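Home Courses Handouts Lab Sign-Up Contact
4 min read

Travitura Robotics Workshop
Handout 6: Teaching a gripper to put things away

Welcome back! Last time we got the hand-held grippers charged and calibrated, and a few of you already squeezed a foam cup or two. This week we start recording real demonstrations, which is my favorite part of the whole course. You hold the gripper, you do the task, and the camera on it sees everything your fingers would be doing. Later the arm learns from what you did.

The task is called "block to drawer." Pick up one block from the table, place it in an open drawer of the organizer, let go, back away. It sounds like nothing at all, and then you try it with two stiff fingers and find out how much your wrist has been doing for you all these years!

Before you record:

- Open one drawer far enough to drop a block in. Leave the others shut.
- Put down a single block. Turn it a different way each time.
- Start with the fingers wide open and the block between them in the camera view.
- Say the episode number out loud and write it in the team log.

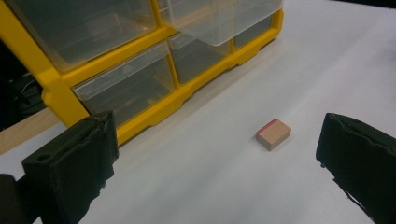 Fig. 1. Starting position: fingers open, block on the white surface, organizer behind.

Look at the colored end of the block in Fig. 1. We like having one end marked because a plain block looks the same after a half turn, and then you can't tell from the video which way it was facing. When you check your recordings, note where the mark points at the start and again just before release.

Go slowly on the approach. Come down with both fingers level, stop, then close. Most of the bad grasps in March came from people closing while they were still moving (I did it too, plenty of times). If the block slips, keep recording and pick it up again. A recovery is great data, and the Skiseo software lets you tag it afterward.

How much to record: each team needs 70 episodes by the end of the unit. Almost 13 per session is a comfortable pace. Swap operators after every 8 so we get different hands and different habits in the set.

Uploading: name the folder with your team name and the session number, then drag it into Mumovley. Wait for the green check before you close the laptop. Please!

For next time, read the Tóth chapter on imitation learning, at least through the part on compounding errors. Bring one recording you're proud of and one that went badly, and be ready to play both for the group. We'll slow them down and compare the last second before the fingers close.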